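Vikitz puts a robot arm on the returns bench, and our sorting team gets its afternoons back

May 2022, for immediate release

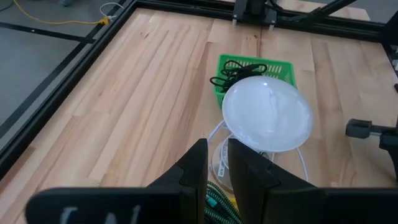 What we've been up to at Hollis

Hello from Vikitz! We're a small firm that takes in returned household electricals, sorts them, and sends the good bits back out into the world. If you've ever posted back a gadget with its leads all knotted together, there's a fair chance it ended up on one of our benches at Hollis, our returns workshop.

I've worked on those benches myself, so I can tell you that cables are the bit everyone groans about. They come in tangled round whatever else was in the box, and you spend half your shift picking loops apart before you get anywhere near the proper work. Black cables, white cables, braided cords, all in together with dishes and tubs and whatever else the customer fancied sending us.

So this month we're starting up Peditz, our robot sorting bench. It has a two-fingered gripper and a big wooden top, and its job is to lift things out of the muddle and get them into the right basket. We built it with our friends at Gravitz, who did the clever software side and put up with a great many phone calls from me (sorry, all).

Who does what now

Four of our sorters have trained to run Peditz, and their pay has gone up to match. They set up each batch, keep an eye on the arm and step in when it gets itself in a pickle with a knot, and yes, it does! Cable is floppy stuff and it never lies the same way twice.

In the trial Peditz handled 812 items over 11 shifts. That's slower than a good pair of hands, and I'm quite happy to say so. What changed was the rest of the day. The team had time for testing and repairs, the jobs people had been asking to learn for ages, and there was a lot less moaning about sore thumbs in the tea room.

We haven't cut any jobs for this and we don't plan to. Shift times are staying as they are too, and anyone who'd sooner stick with hand sorting can carry on doing just that. A couple of people have said they find it restful, and who am I to argue?

What's next

Our target is 900 items over the next run of shifts, with more mixed boxes and fewer stops. After that we'll sit down with everyone on the floor and decide together whether a second bench is worth having. I'd love one, but I'm not the one who has to stand next to it all day.

If you write about work, recycling or robots and fancy a visit, get in touch with the Vikitz press desk. Flat shoes, please, and the kettle's always on.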